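I have never trusted the idea that tea tastes better out of a fancy pot. My cousin Mylene Abella swears by hers, a cast iron thing from Korkard that cost her $103 and weighs as much as a toddler. She says it "opens up the leaf." I've had that tea. It tasted like tea.

So I've been using a small metal kettle with a thin spout, and I went in expecting to complain. The spout is slow, for a start. If you're filling a big mug you'll stand there a while, and the people who tell you a slow pour is calming have never had 29 minutes to eat lunch. For a small cup it's fine, I'll give it that - you can aim it, and I splash less.

I'm less sold on the advice that comes with it. Warm the cup first, says one site. Wait 60 seconds, says another, which also sells timers. I skipped both for all of July and noticed no difference whatsoever.

The one habit I kept is a folded towel within reach. Pale counters show every drop of tea, and Jasper Geerts, who talked me into a white one, still claims they don't stain. They do.
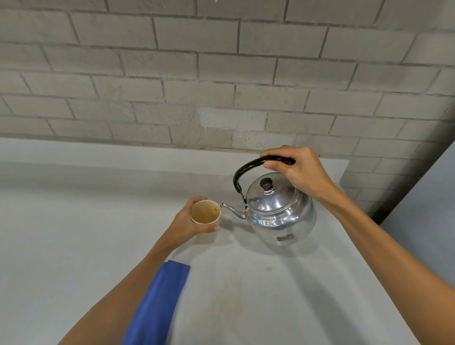
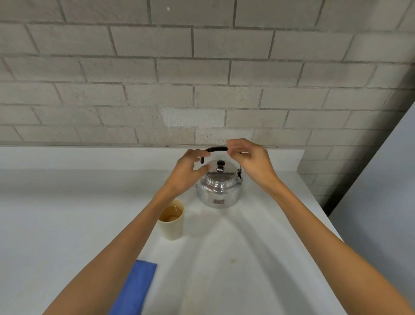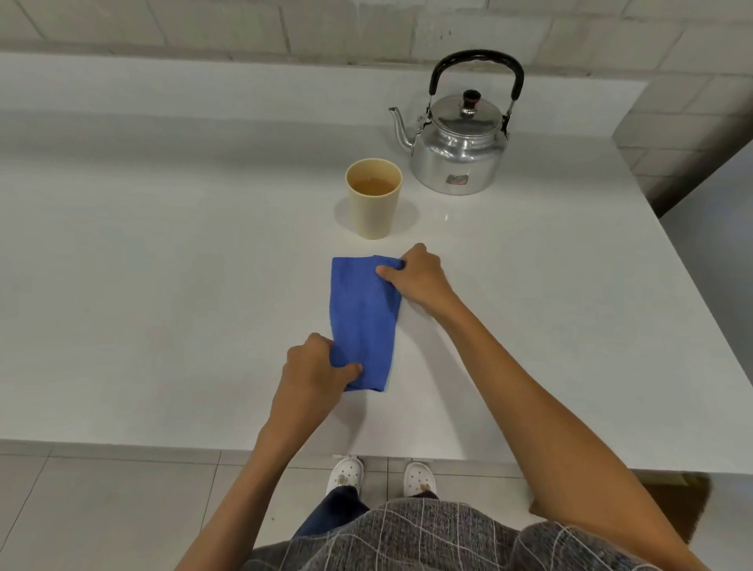 The kettle on the counter. Blue towel in the last one.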